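Plastic cups, wooden blocks and a rainy afternoon

July 10, 2024

I have been meaning to write about the cup box for ages, and as the rain has been coming down since breakfast and the washing is going nowhere, today seems as good a day as any.

The cup box started in May, when Halyna Savchuk was clearing out the cupboard under her stairs in Bruslow and asked whether I would like "a few bits of plastic" for the little ones. I said yes before I knew what the bits were (I always do, it is a terrible failing) and came home with a carrier bag full of picnic cups in all sorts of colours, most of which had seen a good many picnics already. I gave them a proper wash, let them dry on the windowsill and then put them in an old shoebox with the odd wooden blocks left over from a set that must once have been much bigger.

Well, I can't tell you how much use that shoebox has had! I have bought real toys that were opened, admired and forgotten by teatime. The cups come out every single visit. They get stacked, knocked over, filled with blocks, emptied again and lined up by colour, and then somebody decides that yellow doesn't belong next to green and the whole thing has to be done over.

The favourite game at the moment is hide the block. You need 2 cups to begin with, the sort you can't see through too easily, and one small block. The block goes under a cup, the cups get shuffled, and everybody shouts at once. Josué Queiroz, who comes round with his two on wet afternoons, is far too good at the shuffling and has to be told to slow down. When they get bored with that we do towers, and when the towers get too noisy we do sorting - big cups at the back, small things at the front, anything that isn't a cup or a block off to one side.

I do have a soft spot for the blue one on a stem. It looks like something you'd be served a knickerbocker glory in at the seaside, and it makes every game feel slightly grander.

Cups, cubes and a bit of everything else:

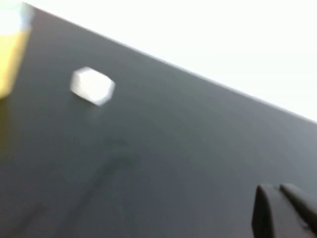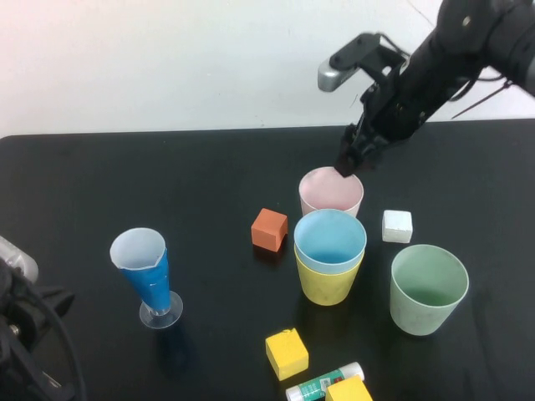
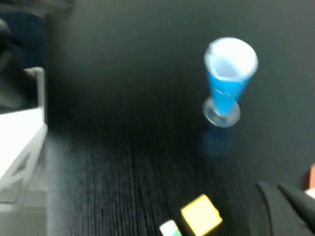

If you fancy putting a box together yourself, do have a rummage at home before you spend any money. Odd cups are perfect, and it really doesn't matter if they don't match. I'd go for ones that fit inside each other, as half the fun is in the stacking and it makes the tidying up so much easier too. I would also leave out anything small enough to swallow if you have babies crawling about, and check the rims now and then, because old plastic does crack and a cracked edge can be surprisingly sharp.

Halyna has since rung to say that she has found the lids. I have no idea what we shall do with the lids, but I've told her to bring them over, and there will be ginger cake if she comes before four.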